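4.2 Setting the shelf weight limit

The Wamari wall shelf holds up to 30 kg when both brackets are fixed to studs.

1. Mark the bracket holes 600 mm apart.
2. Drive in the long screws – do not use a power driver for the last turns.
3. Lay the shelf on the brackets and lock the clips.

Caution: Do not hang the shelf on plaster alone. 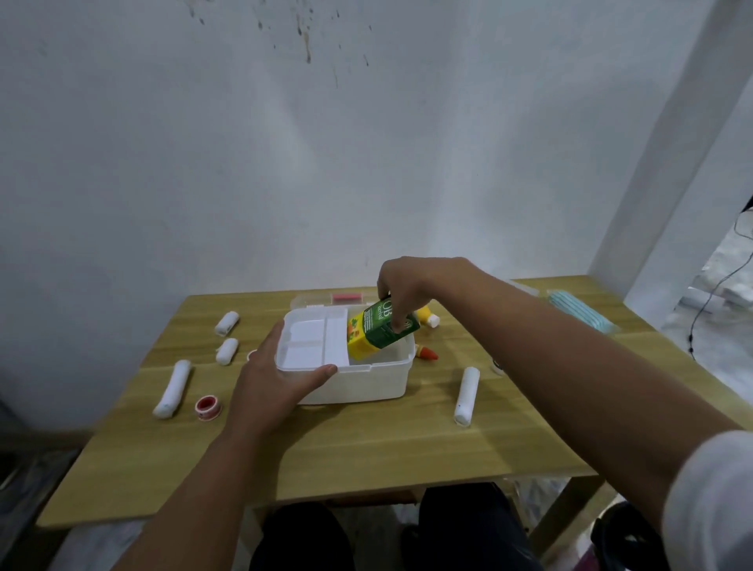
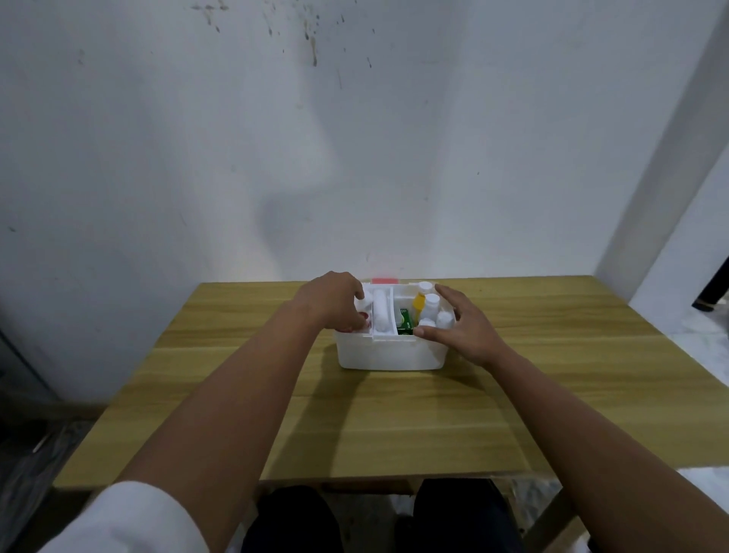
Load the shelf from the bracket ends toward the middle. Small items are easier to lift down when kept together – an open white plastic box with cartons or bottles in it counts as one load, so weigh it full. Check the clips again in October.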